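Giswood Press to Reissue Sailor's Account of the Spice Ports

A travel account written by a ship's clerk in the 1680s will be back in print this January, after decades in which it could only be read in library reading rooms. Giswood, a small press that specializes in old voyages, is publishing The Montes Journal in a new English translation by Endang Liew.

The clerk, known only by the surname Montes, left Lisbon as a young man and spent seven years moving between ports in India, Sumatra and Java. He kept accounts for a string of merchants and wrote in the evenings, mostly on weather, food, prices and the people he did business with. The surviving manuscript runs to 957 pages, many of them lists of cargo.

Liew has cut the text to 400 pages. Most of the cargo lists are gone, along with a long quarrel over a shipment of pepper that Montes returned to in nearly every chapter. What remains is the travel itself – the crossings, the months spent waiting for the wind to change, and a detailed account of a fever that kept him in bed through a rainy season.

"He complains a lot, and he is good at it," Liew said. "I wanted to keep that. Earlier translators made him sound like a bishop."
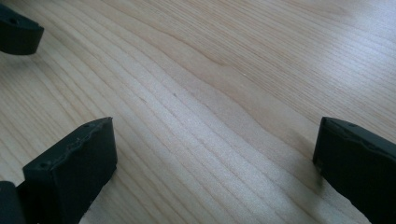
Is this the first time the journal has appeared in English? An earlier version came out in two volumes under the Flukel imprint, but it left out the Java chapters and was never reprinted.

The Java chapters make up almost a third of the new edition. Montes lived there with a family of boat builders and picked up enough of the language to bargain without an interpreter. He also drew maps in the margins, and Giswood has reproduced more than 2 dozen of them at full size.

Stellan Lindqvist, who edits the press's travel list, said the dates in the manuscript gave the most trouble. Montes lost track of the calendar at least once, and several entries are out of order. The new edition keeps them as he wrote them and gives the likely dates in the notes.

The book will be sold in paperback and as an e-book. An audio version is being recorded by Givetach, with the notes left out and the maps available as a separate download. Giswood plans to follow it next year with a shorter volume of letters that Montes sent home to his sister, also translated by Liew.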